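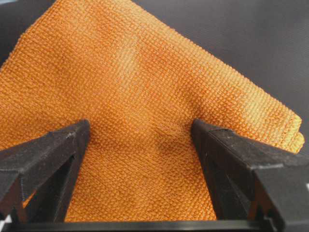 So I've been on cloth folding since July and I think I dream in waffle weave now.

When I joined the Pumholm project I pictured myself writing clever code. What I do most days is hold a pair of handles and fold the same square of fabric, again and again, while the arm copies me and the computer saves the lot. One fold, start to finish, is one example. The target for this batch is 2000, and I can manage up to 120 in a day if my shoulders behave and Trevor doesn't come in for a chat (he always comes in for a chat).

The orange cloth is my favourite of the six we use, by miles. It's got that bumpy texture, so the wrist camera has plenty to look at, and it shows up beautifully against the dark table. Smooth plain ones are a pain! You lose track of where the top layer stops and the next one starts, and if I can't tell from the video then I don't fancy the model's chances.

Corners are where I slow right down. With thick fabric it's very easy to pinch one layer when you wanted two, or two when you wanted one, and for the first week I was binning every go where that happened. Silvia caught me at it and was quite firm. Keep them, she said, as long as you let go and have another try, because the arm is going to muck it up as well and it needs to have seen somebody recover. I'd been throwing away the useful ones. Sorry, Silvia.

The other thing I had to unlearn was being neat. I used to smooth the cloth flat before every go, out of habit from ironing I suppose, and Annick pointed out that we'd end up with a robot that could only fold things somebody had already tidied. So now I pick it up, drop it, give it a bit of a shove and start from wherever it lands. Creases and all.

We train on the first 100 later on just to check the files load properly. Then it's the blue one, which I hate.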